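Folding black T-shirts on a white table

Posted 7/9/26 by Nerys Ellis

I have settled on one fold for black T-shirts, and most of this post is about the surface it is done on. 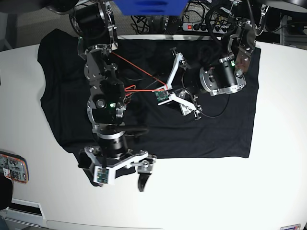
Alipour wrote in after the last laundry post to say that the surface makes no difference, that a bed is fine, and that anyone who needs a table to fold a T-shirt is folding it too slowly. I disagree on the first two points. The third may be fair.

A mattress gives under the hand. When you press a crease into a shirt on a bed, the fabric sinks with the mattress and comes back up with it, and the crease ends up softer than it would on a hard top. The bedspread also grips the underside of the shirt, so when you slide the near half across, the lower layer stays behind and the two halves no longer line up. On a smooth table the whole shirt moves together and can be squared up with one pull at the hem.

The color of the top matters more than I expected. I used to fold on a dark brown desk. A black shirt on a dark desk has no readable outline, and I was finding the side seams by touch. On white, the edge of the fabric is plain from standing height, including a sleeve that has rolled under or a hem corner that has turned back on itself. Those two faults cause most of my bad folds. For white shirts the argument runs the other way, and I keep a gray towel for them.

Laying out

Put the shirt down with the collar pointing away from you or to one side. I have done it both ways and the result is the same, provided the full length fits on the table. Mine is 80 cm deep, which takes a medium with the sleeves spread and a little margin at the hem. A large hangs over slightly. If fabric hangs over the edge its weight pulls on the rest, and the shirt creeps while you work on the other end.

Smooth from the center outward with a flat hand. Don't chase every crease. Soft ones in the middle of the body flatten under the stack overnight. The ones to remove are any that cross a fold line, because they get pressed in at an angle and stay there until the next wash.

Check the corners before the first fold. A tucked corner is easy to miss on the underside, and it shows up later as a lump in the finished packet. Lift it, pull it straight, put it back down.

The fold

1. Turn the shirt face down.
2. Bring one side in to the middle of the collar, sleeve included. Fold the sleeve back on itself so it lies parallel to the side.
3. Repeat on the other side. The two edges should be parallel. If they taper toward the hem, open the second side and redo it.
4. Bring the hem up and stop 2 cm short of the collar.
5. Fold in half again, or in thirds if it is going upright in a drawer.

The gap at step 4 allows for the thickness of the layers at the next fold. Without it, the hem pokes out past the collar and the packet will not stand.

Matte cotton holds a fold well. The blends I own do not, and they need a heavier neighbor in the drawer. I have two Fatton shirts in a slippery blend that open up on their own within a day, and I have given up and put them on hangers.

Lint

Black fabric on a white table also shows lint in both directions. Wipe the table first with a barely damp cloth and let it dry. I use a Greludlow lint roller on the shirt after it is laid flat and before any folding, working from collar to hem. One pass on the front and one on the back is enough unless it went through the wash with towels. Rolling a folded shirt only cleans the outer panel.

Storage

The drawer takes 8 shirts upright in one row. With more than that they compress, the tops bow, and pulling one out drags its neighbor along. The overflow goes in an Oltivetti fabric box on the closet shelf, folded in halves and laid flat, newest wash at the bottom so the rotation stays even.

I did try a plastic folding board in August. It produces very consistent widths, and it was sized for shirts larger than mine, so every packet came out too wide for the drawer. I gave it away.

Still to sort out: long sleeves. The sleeve has to be doubled back twice to fit the body width, which puts four extra layers on one side and makes the packet lean. Crossing the sleeves over the back spreads the bulk better but takes longer to line up. If you have a method that works in a shallow drawer, send it along.

Contact | © Nerys Ellis | Back to top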